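**Workshop notebook, Konance, Tivunthorpe site**
Entry: 11/10/2026
Subject: Thermal paste comparison, second series

The second series was started this morning, while the building was quiet and the heating was off. Room temperature at the bench was steady throughout. The first series was set aside last week after it was found that the fan curve had been left on automatic, so that the results reflected the fan as much as the paste. All runs below were made with the fan fixed at one speed in the firmware settings.

**Purpose**

To establish whether the paste held in general stock (Prata) may continue to be used for refurbished office machines, or whether the workshop should move to the alternative (Gito). The matter was raised after several machines were returned with complaints of noise under light use. Cleaning and re-pasting cured the noise in most of them, but the records do not show which paste had been used at the original refurbishment. Job sheets should carry this information in future, and a line has been added to the master copy.

**Method**

- Old paste removed with isopropyl alcohol and lint-free cloth. Surface left to dry fully before fresh paste is applied.
- Paste applied as a single central dot. Spreading with a card was tried in the first series and gave uneven cover near the corners.
- Cooler screws tightened in a cross pattern, a half turn at a time, until the stops are felt.
- Machine left idle until the reading settles, then placed under full load for 400 seconds.
- Reading taken at the end of the load period. Each paste is applied afresh 4 times and the cooler is removed completely between applications.

The same processor and cooler are used for all runs. The test machine is to remain on the end bench, and its memory and drive are not to be borrowed for other jobs until the series has been closed.

**Observations**

Prata: all applications completed. Readings were close to one another, and the spread was 2 degrees between the best and the worst. The paste is stiff when taken straight from the cupboard and easier to dispense once the tube has been held in the hand for a few minutes. It wiped away cleanly each time.

Gito: two applications completed, two outstanding. The first gave a slightly lower reading than any of the Prata runs. The second was higher than the first by a margin that paste alone should not explain. On lifting the cooler, the print was found to be thin on one side, which suggests that the screws had not been drawn down evenly. The run has been marked doubtful and will be repeated. It has not been struck out.

No conclusion should be drawn from one good reading. Colleagues are asked not to order Gito on the strength of this page.

**Stock and labelling**

Stock was checked while the load runs were in progress. There are 108 tubes of Prata in the cupboard, of which one carton has no date of receipt. Paste that has separated in the tube shows a clear oil at the nozzle and should be discarded. One such tube was found and removed. The undated carton has been put on the lower shelf and is to be used for practice work only.

The alcohol bottle was nearly empty and has been entered on the order list. The lid of the cloth tin does not close properly and dust is getting in. A replacement tin would be preferable to another layer of tape.

**Outstanding**

1. Repeat the doubtful Gito run, then complete the two remaining.
2. Repeat one Prata run at the end, as a check that nothing has drifted in the meantime.
3. Re-test both pastes in December after a period of ordinary use. Drying out was the original complaint, and fresh readings do not speak to it.
4. Ask the Konance stores office whether the undated carton can be traced by its batch mark.
5. Revise the bench sheet to include the fixed fan setting.

Raw readings have been copied to the shared folder under the series name. 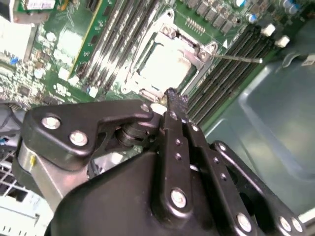 Motherboard and processor socket, computer case open.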